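Wondport Tableware Set: Set-Up and Care Guide

Section 5. Bowls: Unpacking, First Wash, Stacking and Storage

This section covers the pink bowls supplied with the set. Plates and serving dishes are in Section 6. Read the cautions before you take anything out of the carton.

Before you start

You will need a clear, flat surface, a soft cloth, mild dish soap and the paper dividers from the carton. Keep the dividers until you have finished this section. You will need them again if you choose shelf storage with liners (see 5.4).

CAUTION: Ceramic chips easily at the rim. Do not slide a bowl across a hard surface or set it down on its edge.

5.1 Unpacking

1. Stand the carton upright with the Clekora label facing you. Cut the tape along the top seam only.
2. Lift out the top tray. The bowls are underneath, each in its own sleeve.
3. Take out one bowl at a time. Hold it by the outside wall, with your other hand under the base.
4. Remove the sleeve and run a fingertip slowly around the rim. If you feel a rough spot, put the bowl aside and see 5.5.
5. Set the bowls down in a row, open side up, with a space between them.

Note: Small differences in shade from one bowl to the next are normal. The glaze is mixed in batches and the color can come out a little lighter or darker.

5.2 First wash

1. Wash each bowl by hand in warm water with a small amount of dish soap.
2. Rinse and dry with the soft cloth. Pay attention to the base, where water collects.
3. Leave the bowls open side up for 16 minutes before stacking.

After the first wash the bowls may go in the dishwasher. Use the upper rack and do not let them touch one another — most chipped rims come from the dishwasher.

5.3 Stacking

The bowls nest inside each other. Work on a level surface at a comfortable height, and wipe it first. Grit under the base will scratch both the bowl and the tabletop.

1. Start with the bowls in a row, as in 5.1.
2. Choose one bowl as the bottom of the stack and leave it where it is.
3. Pick up the second bowl at the rim and wall. Keep a firm hold before you raise it.
4. Bring it over the first bowl, level it, and lower it straight down until it rests.
5. Let go, then check that the rims are even all the way around.
6. Add the third bowl the same way.
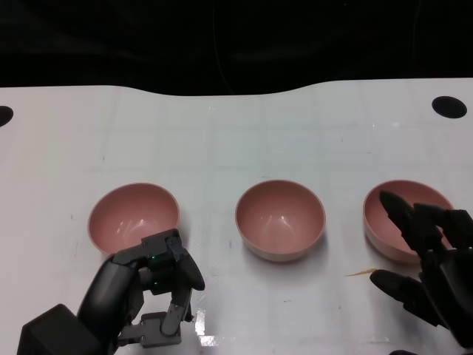
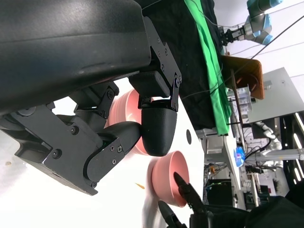
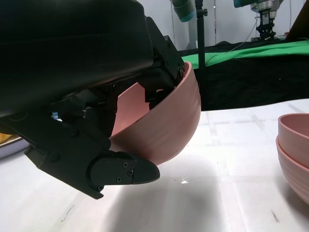

CAUTION: Do not drop a bowl the last inch. If it sits crooked, lift it out and lower it again. Twisting it into place wears the glaze on the inside of the bowl below.

To unstack, hold the bottom bowl steady with one hand and lift the top bowl straight up with the other. If two bowls stick together, let warm water run over the outside of the lower one for a minute and try again. Do not pry them apart with a knife or spoon.

5.4 Storage

Store up to 5 bowls in one stack. Taller stacks put too much weight on the bottom bowl and are hard to lift safely. The Okarach wire shelf (sold separately) takes two stacks side by side.

For long storage, place one paper divider between each pair of bowls. For daily use this is optional.

Keep stacks at least a hand's width back from the front of an open shelf.

5.5 Chipped or missing bowls

Do not use a chipped bowl for food. Report damaged or missing pieces within 21 days of delivery. Write to Zohreh Zamani at the Wondport parts desk and give the carton number and the number of bowls affected. Replacement bowls are sent singly and may come from a different glaze batch.

Continue to Section 6 for plates and serving dishes.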